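Is it safe to use a TENS machine from a market stall with no manual?

Asked Aug 25, 2023 in Pain and home devices

I bought a second-hand TENS unit for my lower back. It is a Dirnener, two channels, runs off a 9V battery, and came with four sticky pads and no instructions. The dial goes from 0 to 7 and there is a switch on the side marked N / B / M. I have had it on N at 2 or 3 for half an hour in the evenings and it does seem to take the edge off.

Three questions.

1. What do B and M stand for, and does it matter which I use?
2. Can I put the pads on my neck and forehead for headaches? My sister-in-law says she has seen it done.
3. The pads have gone a bit dry and one of them stings at the edge. Can I wet them, or do they need replacing?

I am 58, no pacemaker, no epilepsy. I take a tablet for blood pressure. My GP surgery said to ask a pharmacist, and the pharmacist said to read the manual.

Sibusiso Ngubane

3 answers

Answer 1 — marked as helpful by the person who asked

N, B and M are normal, burst and modulated on most machines of that age. Normal is a steady buzz. Burst gives you short groups of pulses, which feels more like tapping. Modulated keeps changing so that your body doesn't get used to it. None of them is the "right" one for a bad back. Try each for a few evenings and keep whichever helps, as long as it feels strong but comfortable. If your muscles are jumping in a way that hurts, turn it down.

Do not put the pads on your forehead or anywhere else on your head. Keep them off the front and sides of the neck as well. There are nerves and blood vessels there that affect your heart rate and blood pressure, and the throat muscles can tighten. The back of the neck is sometimes used, but I would get a physio to show you first. There are devices sold for migraine that go on the forehead, but they are made for that and have a different output. A back machine is not a substitute for one.

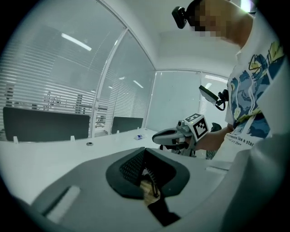 Hand-held gripper, with the coiled cable behind it

Stinging at the edge usually means the gel has dried out or the pad has started to lift, so the current is all going through a small patch of skin. A drop of water on the gel and ten minutes' rest will sometimes bring a pad back for a few more uses. If it still stings, bin it. With a second-hand machine I would bin the whole set anyway, as pads should not be shared between people. Check that the pin size matches before you order, older Dirnener leads are not all the same.

Other things that would be in the manual: turn it off before you put pads on or take them off, don't wear it in the bath or shower, don't drive with it on, don't fall asleep with it on, and don't stick pads over broken skin or numb areas. Look at the leads too. If the insulation is cracked anywhere, replace them.

Answer 2

I have the Brerkement one, which is nearly the same inside. Burst is the best setting by miles. I do an hour and a half on full every night and have never had a problem. The pads are a rip-off, I got mine from Madavico in a pack of 400 when the clinic there closed down and I am still using them. Some have lost their stick but I hold them on with surgical tape.

Comment on answer 2: Please don't copy this. Taping down old pads is how you get a burn. Full power for that long is not something to start with either.

Comment on answer 2: Worked for me — each to their own.

Answer 3

Du Plessis used to sell that machine by post and they put scanned manuals on their site. I can't remember if yours was on there, but there were 132 of them last time I looked, in July, and they are sorted by the number on the label in the battery compartment. Worth a try.

I'd also go back to the surgery if the back pain hasn't been looked at. TENS only covers it up for a while. If you get numbness between your legs, or trouble with your bladder or bowels, go to A&E the same day.

Comment on answer 3, from Sibusiso Ngubane: Found the label, thanks. New pads ordered and I'll leave my head alone.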